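Speaker notes: Building a floor-grid ball handler in a shared workshop
Trerora Workshop, members' evening program, June
5 min read

Opening

Good evening. The purpose of this talk is to report on the ball handler that members have been building at Trerora since the winter, and to set out what the workshop has learned about doing this kind of work in a room shared with other people. The talk lasts 30 minutes less than the slot allows, and the remainder is reserved for questions.

(Wait for the side door to close before continuing.)

The project is called Avar. It consists of an arm on a low wheeled base, a two-finger gripper, and a small camera mounted at the wrist. Its task is to collect tennis balls from a marked area of floor and move them to a different part of that area. Members who attended the planning meeting will recall that the original proposal was for a machine that would clear the floor of offcuts. The proposal was reduced in scope before any parts were ordered.

Why tennis balls

A tennis ball is inexpensive, and its shape is the same from every direction of approach. It may be dropped without damage to the ball, the floor or the gripper. The color is easily separated from the floor in software. The felt gives the fingers something to hold, and early tests with smooth plastic balls were abandoned for that reason.

The drawback is that the ball rolls. A finger that arrives slightly early on one side will push the ball away before the other finger closes. This accounted for most failed attempts in the first month. The remedy was to lower the gripper fully before closing it and to reduce the closing speed. Both changes were made in the same week, so the workshop cannot report which of them mattered more.

The base and the arm

The base was bought as a kit from Jirden and assembled as supplied, with one exception. The rear caster was replaced after it was found to hold grit in the swivel. The arm was cut and assembled in the workshop from drawings held in the members' folder. The second joint has been rebuilt 3 times. Members intending to copy the design should use the most recent drawing only. The earlier sheets have been left in the folder for reference and are marked as withdrawn.

The fingers are black and are deliberately small. Longer fingers were tried first. They reached the ball sooner, but they flexed under load and they hid too much of the floor from the camera.

(Pass the spare finger around the room at this point. Ask for it back.)

The camera

The camera is fixed at the wrist and travels with the arm. A fixed overhead camera was considered, and the Paterson room has a beam that would have carried one. The wrist position was preferred on practical grounds. The beam is used for other purposes on most evenings, and any bracket would have had to come down at the end of each session.

The consequence is that the machine sees only a small part of the floor at any moment. It has no general view of the room. It must therefore be given some means of judging where it is, and this is the function of the tape.

The grid

The grid is laid in blue tape directly on the floor. The lines were set out by hand with a chalk line and a steel rule. They are not perfectly straight and the crossings are not perfectly square. The software was written to accept this. It looks for a crossing, estimates the angle of each strip separately, and works from the cell it believes it is in. An earlier version assumed right angles throughout and lost its position whenever the arm was turned.

Three points should be noted by anyone laying a grid of this kind.

Press the tape down at the crossings first. Edges lift there before they lift anywhere else.

Do not patch a worn strip with tape of another shade. The color threshold will treat the patch as floor.

Keep the overhead lights as they were when the threshold was set. Reflected light on the floor can vary considerably within one cell, and the camera settings are locked for the length of a run.

(Next two slides. Allow time for members at the back to see them.)

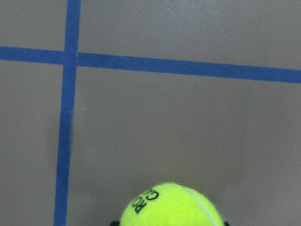
Views from the wrist camera, with the blue tape on the gray floor.
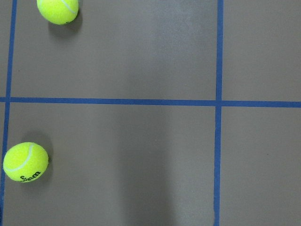
Position and bookkeeping

Each cell is given a number in the software, beginning at the corner nearest the tool cabinet. The machine keeps a short record of every attempt: the cell in which it started, the cell in which it finished, and whether the gripper reported contact. The record now holds 1738 entries. A large share of these come from a single weekend on which the machine was left to repeat one movement, and they should not be read as evidence of general reliability.

Members have asked for a success rate. The most recent session gave almost 90 percent on balls well inside a cell. Balls close to the tape are handled less well. The yellow-green of the felt and the blue of the strip are distinguished correctly in most cases, but the estimate of the ball's center moves toward the open floor, and one finger then descends too near the ball. Correcting this is the next item of work.

Use of the shared room

The floor area is booked for Avar on Monday evenings. Outside those hours the tape remains in place and members are free to walk and work on it. Members are asked not to drag benches across it. The machine is stored on the lower shelf with its battery removed, and the battery is kept in the metal cabinet.

The emergency stop is on the base, on the side facing away from the arm. Any member may press it at any time and need not ask first. The run can be started again in under 5 minutes.

Remaining work

The wrist cable requires a proper strain relief. The present arrangement uses a cable tie and has to be renewed often. The gripper contact signal should be logged with a time stamp. The drawings for the camera bracket have not been updated since the bracket was shortened, and a member with access to the drawing software is sought for this.

(Questions. Repeat each one aloud for the recording. Sign-up sheet is by the kettle.)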